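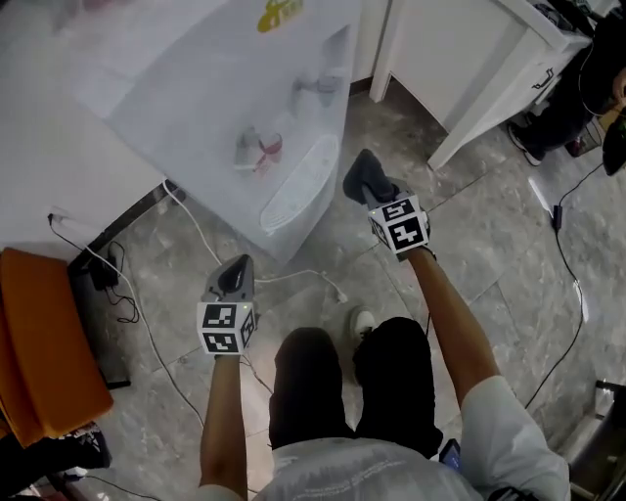 4.2 Connector wear and contact resistance

Filed under: Audio Engineering > Home Listening > Working Papers

Contact resistance was measured at the plug end only, both channels, before and after the insertion cycles. Two plug types: the Netar banana (spring leaf) and the Karaki spade. Same cable stock for both, cut from one reel, so any difference should come from the plug or the crimp. Crimps were checked by pull test first. Two failed and were redone – not counted in what follows.

Each plug went through 700 insertions on the Trarkwood test jig, five-way binding post, no cleaning between cycles. Readings every 100 cycles. The bananas held steady for the first half of the run and then started to creep up. Not a smooth climb. One plug jumped, fell back, jumped again, which we put down to debris under the leaf. Wiping it with a dry cloth brought the reading down close to where it started, so the leaf itself was probably fine.

The spades did better on resistance and worse on everything else. They depend on how hard the post is tightened, and by hand that varies a lot. We ended up using a torque driver for the second batch and the spread between samples shrank right away. The first batch is kept in the table for completness but should not be compared directly with the second.

Figure 7. Resistance against insertion count, bananas (solid) and spades (dashed). Vertical axis starts above zero.

Frequency response was swept at cycle 0 and at the end of the run, into the same Brernex two-way speaker at the same listening distance. Nothing moved below 800 Hz. Above that there were small differences but they sit inside the repeat error of the microphone position, and a second sweep of the same cable gave differences just as large. So no claim is made here about sound.

Bi-wire jumpers: tested as a side run, 219 insertions, then stopped when the post thread began to strip. Short lengths, low readings, hard to seperate from the leads of the meter. Four-wire measurement would fix this and is planned. Until then the jumper figures are a rough upper limit only.

Temperature in the room drifted over the longer runs. Logged but not corrected for. The effect on copper is known and is smaller than the changes seen in the bananas, though for the spades it may be most of what we measured. The tightened spades are being rerun with the heating off.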